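The Bag Drawer Is Finally Empty

By Benedek Szilágyi
October

Print this post | E-mail this to a friend

I have a confession to make about plastic bags, and if you grew up in a house like mine you already know what it is. I keep them. The thin crinkly ones from the fruit stand, the bread ones, the ones that new pillowcases come in. My drawer under the toaster got so full this fall that it stopped closing, and when I finally pulled the whole thing out and counted what was in there I got to 122. One hundred and twenty-two bags! I live alone!

So I've spent the last few weeks using them up, and I have to tell you, I'm having a wonderful time with it.

It started with the small stuff. You know the things that collect at the bottom of a kitchen basket – a stray lemon, half a set of cookie cutters, a rubber ball that belongs to my nephew, the wooden eggs my mother gives out every spring whether you want them or not. I used to put all that in boxes with lids, and then I'd open five boxes to find one cookie cutter. A see-through bag solves it. You don't even need to read a label, you just look for the color. Yellow is lemons, red is the ball, done.

Zoltán Kozma, who is my neighbor and a much neater person than I am, thinks this is a terrible system and told me so over the fence. He has those matching bins from Trerko with the little chalk tags. They look great, I'll give him that. But last week he spent most of an evening looking for his corkscrew, so I'm not converting yet.

The big thing I've learned is that it's all in the neck of the bag. For years I tied everything in a knot, and then of course I couldn't get the knot out and had to rip the bag open, and there goes a perfectly good bag. Now I gather the top together, give it a twist, and pinch it right where the twist starts. If you leave plenty of loose plastic above the twist you have something to hold on to later. Leave too little and it springs open the minute you let go. Thin bags twist better than thick ones, too, so the flimsy produce kind I always looked down on are my favorites now. 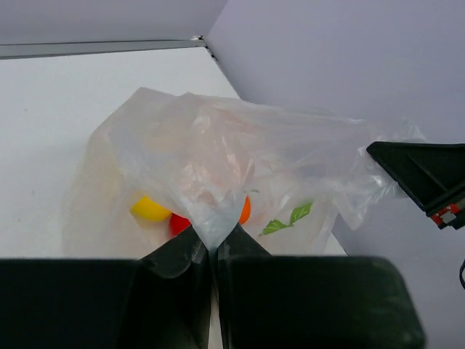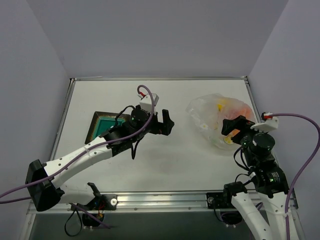

Bag work on the white table. The gathered neck and the bright colors inside are in the first photo.

I'm also a fan of doing this on a big clear surface. My own kitchen counter is 93 centimeters long and most of that is coffee maker, so I had been working on top of the washing machine, and round things do not stay put on a washing machine. I've moved to the dining table and the difference is huge. Lay the bag down flat first, let everything inside settle to one side, and then go for the neck. Picking it up while the contents are still rolling is how I ended up with a lemon behind the radiator.

A pale tabletop helps as well, at least for me. Clear plastic on my old brown tablecloth just disappears, and I kept grabbing folds of cloth along with the bag. The tablecloth is now in a bag of its own.

Ákos Lakatos wrote in after my last post to ask whether fruit goes soft if you keep it this way. In my kitchen, a bit, yes – I only close up fruit for carrying it somewhere, and once I'm home it goes straight back out into a bowl. The wooden eggs don't mind at all.

As for the drawer, I'm down to 68 bags from those original 122, and they're folded into little triangles, which my grandmother taught me to do and which I'd completely forgotten I knew. They stack up so nicely! I had to stop myself from going out and buying peaches just to get more. The drawer closes with one finger now, and the title of this post is a little ahead of the facts, but I'll get there.

Next I want to tackle the shelf over the fridge. There is a fondue set up there and I'm almost sure it isn't mine.

Print this post | E-mail this to a friend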